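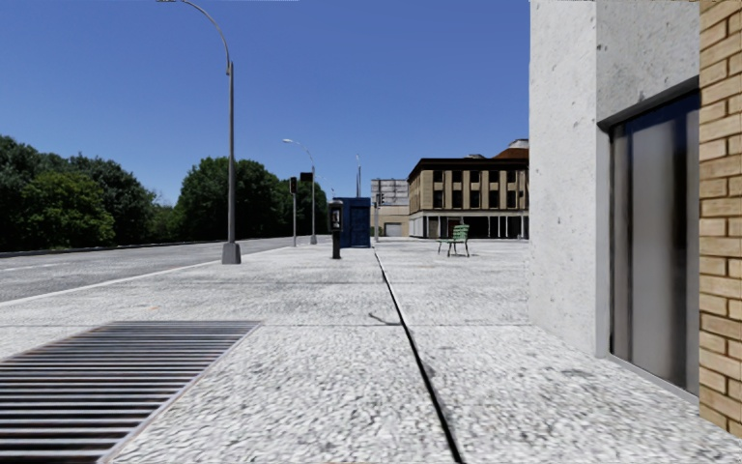

Ka-ming Tsang wandte nach Durchsicht des ersten Entwurfs ein, ein Nothalt auf freiem Gehweg sei kein sicherer Zustand, solange das Fahrzeug danach nicht selbst wieder anfahre, und die Halte müssten deshalb als Ausfälle gezählt werden. Wir sind dem gefolgt. In der Auswertung gilt jeder Halt ohne Hindernis im Fahrkorridor als Fehler der Stufe 3, auch wenn es zu keiner Berührung gekommen ist.

4.2 Unbegründete Halte im Abschnitt Posthorpe

Von 1561 simulierten Fahrten des Lieferroboters Kovari endeten 93 mit einem unbegründeten Halt. Der Abschnitt Posthorpe besteht aus einem breiten Gehweg neben einer Fahrbahn, auf der anderen Seite begrenzt durch Gebäude. Querende Fußgänger waren in dieser Versuchsreihe abgeschaltet, die Beleuchtung blieb über alle Fahrten gleich. Ausgelöst wurden die Halte durchweg von der Kantenerkennung, die eine Stufe im Belag meldete. Die Prüfung anhand der Szenengeometrie ergab an keiner der gemeldeten Stellen einen Höhenunterschied.

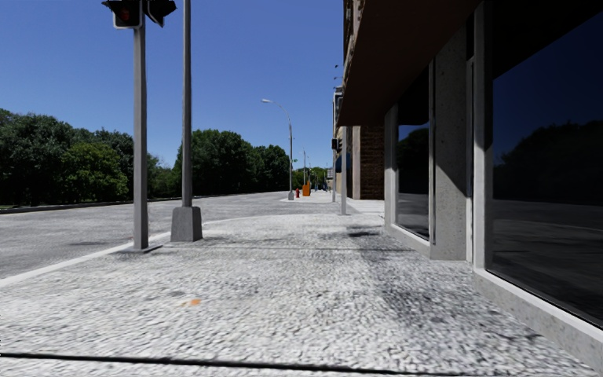 Zwei Ursachen ließen sich trennen. Bei flachem Blickwinkel ordnete das Segmentierungsnetz die dunkle Querfuge der Klasse Bordstein zu. Die Zuordnung hielt meist nur wenige Bilder an, doch der Filter von Endorex übernimmt eine Kante bereits nach zwei aufeinanderfolgenden Treffern in die Karte und löscht sie erst, wenn das Fahrzeug sie überfahren hat. Nach einem Halt kann es dazu nicht mehr kommen. Die zweite Ursache lag in der Tiefenschätzung: Spiegelungen von Bäumen und Himmel in den dunklen Schaufenstern wurden als offener Raum gedeutet, worauf der Planer die Spur zum Gebäude hin verschob und die Fuge schräg anfuhr.

Abb. 3: Gehweg mit Querfuge und verglaster Ladenfront in der Simulation. 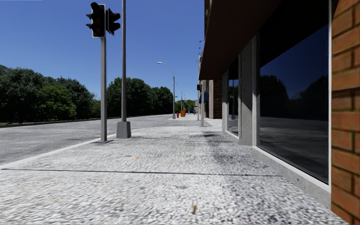 Für den Gegenversuch wurden 754 Fahrten mit unveränderten Startwerten wiederholt. Heriberto Robles setzte dazu die Löschregel außer Kraft und ließ Kanten verfallen, die im Stand nicht bestätigt wurden. Die dauerhaften Halte an der Querfuge traten danach nicht mehr auf, kurze Verzögerungen blieben – das Fahrzeug bremste, wartete und fuhr wieder an. Der seitliche Versatz vor der Glasfront änderte sich nicht, denn die Tiefenschätzung war von dem Eingriff nicht betroffen. Ob der Verfall echte Bordsteine zu früh entfernt, wurde nur auf dem Abschnitt Cuevas geprüft und ist in Abschnitt 4.3 behandelt.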